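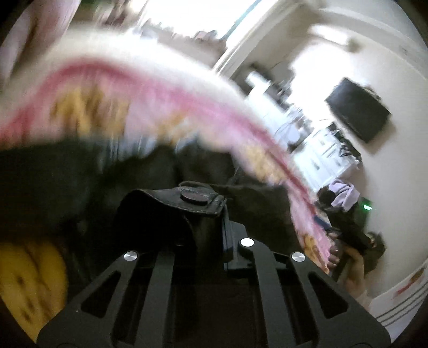 Ticket 113: Calendar reminders arriving an hour early
Opened by: Wanda Zamora
Assigned to: Jalen Yazzie
Status: Closed

Wanda wrote:
Hi there, and thank you in advance for your patience with me! I've been using Losden to keep track of my piano students since November, and I've loved it, but lately every reminder goes out a full hour before it should. One poor family sat in my driveway last week (they were very sweet about it, and I gave them tea). The lesson times look right on my own screen. I've signed out and back in, and I restarted the computer twice for good measure.

Jalen replied:
Hi Wanda, I'm so sorry about the driveway, and I'm glad there was tea! Could you open Settings, then Account, and tell me which time zone is listed there? There's a second one under Reminders, a little farther down the page, and I'd love to know what that one says too.

Wanda wrote:
Well, look at that. Account says Central and Reminders says Eastern. I had no idea there were two of them! My sister lives in Ohio and I did set a few things up at her kitchen table, so maybe that's how it happened.

Jalen replied:
That would do it. Please change Reminders to Central and press Save at the bottom. Anything already waiting to go out keeps the old time, so I've cleared your queue from my side and rebuilt it. I see 18 reminders in there now, all on Central.

Wanda wrote:
The 10 o'clock one came through right when it should have, and so did the next. Bless you, Jalen. You can close this up, and I'll go tell the Hutchins family they can sleep in.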